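Thread on the leather bag task, posted as I go. Hand-held grippers, two hands, one small brown bag with a flap. The target is 2,000 usable demos by the end of May.

Setup for anyone new: the operator holds a gripper in each hand and does the task directly. No arm in the loop during recording. We get the view from the gripper, the pose and the jaw width. The policy trains on that and runs on two arms later.

We tried remote control first, at the Daly site. Same bag, same task definition. Operators kept pulling the strap too hard. You can't feel leather go tight through a joystick, and the force display we added was a number in a corner that people stopped reading.

With the grippers in your own hands you feel the strap load up through the handle. The motion slows down by itself. That shows up in the data as a clean drop in speed before contact, and the policy picks it up.

Task definition, current version: one gripper takes the strap folded double, the other works on the bag. Strap held upright and clear of the flap. Release only after the second gripper has let go.

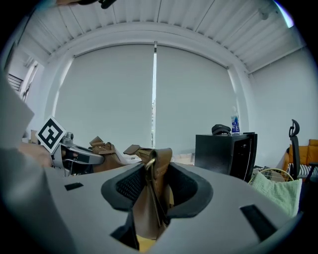
Pisorov replied asking why we don't grab the strap by the ring, given that metal is easier to locate than leather and doesn't deform.

Fair question. We recorded 40 that way. The ring turns in the jaws, so the strap angle after the grasp is close to random, and the next step starts from a different place every time. Leather in soft padding stays where you put it.

Folding the strap also gives the jaws more thickness to close on. A single layer reads as nearly shut, and the width signal is hard to tell apart from a missed grasp.

Raw count as of this morning is 2,606 episodes. That is before filtering, so don't get excited. Main reasons for rejection: marker lost, jaws closed outside the padding, operator paused to think.

Pauses are the annoying one. The episode looks fine, the bag ends up right, and the policy learns to hover. We now trim anything with a long stop in the middle – or throw it out if the stop is near a grasp.

Marker loss is mostly wrist roll. People turn the hand over to get under the flap and the pattern goes out of view. Cube markers help, as there is usually another face to read. Keep both hands in front of you and move your feet instead of twisting.

Start pose matters more than I expected. Stand square to the bag, grippers forward, fingertips open, then start recording. If you start with one hand already on the leather, we lose the approach, and the approach is half of what we're teaching.
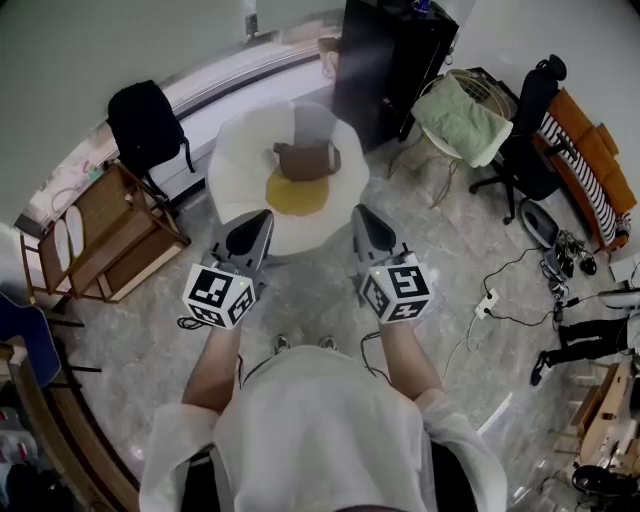 Last edited 4:15 PM – start pose wording changed

Cable note: leave slack at the wrist. A tight cable pulls the handle back at full reach, and the operator corrects for it without noticing. That correction ends up in the demo.

First training run used 1,000 filtered episodes. Strap grasp is decent. Flap is poor. It reaches for the flap edge and closes slightly early, which I suspect is a timing offset between the jaw signal and the video. Checking that before we record more.

Jetora asked if the same data would carry over to a stiffer bag. Don't know. My guess is the approach carries over and the pull doesn't.

Next batch: same bag, varied start angle, strap on either side. Task definition otherwise frozen until the offset is sorted.

Related threads
Cludura export format, field by field
Jaw width calibration with soft padding
Remote control vs. hand-held: notes from Daly
Trimming pauses without breaking the episode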